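Clonance Brings Robotic Handling to Stulow Packing Site

28/05/2023

Clonance has completed the first stage of its automation program at the Stulow packing site, where robotic arms now take on part of the repetitive work of moving small items in and out of baskets. The 3 work cells entered regular service in April, following a trial on a single line.

The company states that no positions have been removed. Of the 95 employees at the site, 55 have been trained to supervise the cells, clear stoppages and carry out basic checks at the start of each shift.

"Our staff used to spend whole shifts reaching and bending," said Maeve Horgan, site director. "They now divide their time between the cells and the inspection tables, and they have a say in how the work is set up."
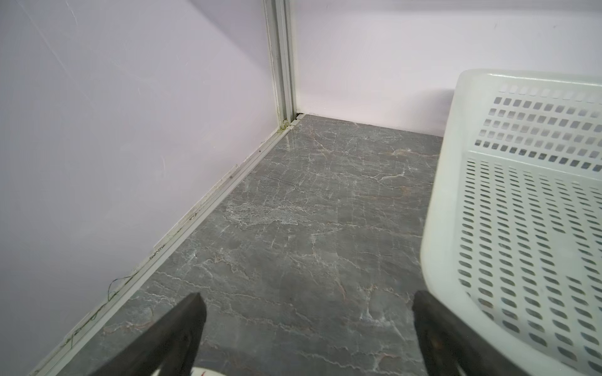 Employee representative Ehsan Kiani welcomed the reduction in lifting but noted that the new duties call for closer attention over longer periods. Under an agreement reached with management, operators change stations during the shift - a measure first requested by the packing teams - and cleaning of the cells is counted as paid working time.

Training is led by Golshifteh Vahidi, who worked on the packing line before moving to her present role. A second course will open to night staff once the current group has finished. Clonance will review pay grades for cell operators with employee representatives before any further cells are ordered.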